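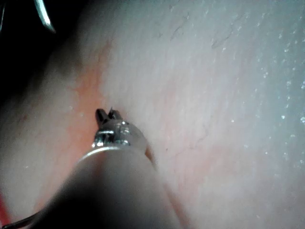 Moya instrument tip at the tissue surface. Photo: Irnomgate Workshop

TULLVILLE – Members of the Irnomgate shared workshop will open their bench-top suturing robot, Moya, to visitors at the workshop's October open house. The robot was put together over 10 months by eight members working mostly on weekday evenings.

Moya is a bench project for learning how small instruments are driven and controlled. It is not a medical device and will not be used on people or animals. All sewing is done on practice material.

The instruments were bought used. The members designed and built the parts that hold and move them: the frame, the motor packs, the cable drives and the hand controls. Each instrument is driven by four motors, which roll the shaft, bend the wrist in two directions and work the jaws. Most of the brackets were printed at Irnomgate, and the motor plates were cut on the workshop's own mill. Parts and materials, not counting the instruments, came to $1,337.

Flornari, a Tullville machine shop, turned the drive spools after the first printed set began to slip under load. The shop also let members use its inspection table for two evenings to line up the frame. 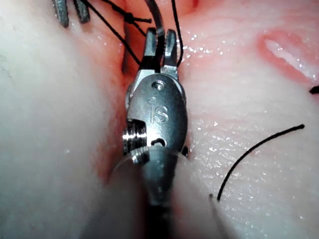
Jaws and black suture at the practice pad. Photo: Irnomgate Workshop

Current work is on thread handling. The operator sits at the hand controls and guides the instruments through a stitch and a knot – a job that calls for small, steady moves and shows up any slack in the cables. Members keep a log of cable tension before and after each session, and the control software now corrects for stretch at startup. Automatic needle passing is planned but has not been started.

Drawings, the parts list and the control code will be posted on the Irnomgate website during the week of the open house. The group asks anyone who builds from them to report changes to the cable routing, as that section has been redrawn several times.

The open house starts at 10 a.m. in the main shop. Admission is free. Visitors may try the hand controls in short turns, and children need to have an adult with them. Safety glasses will be available at the door.

Irnomgate is a member-run workshop in Tullville with wood, metal and electronics areas. Press questions can be sent through the contact form on the workshop's website.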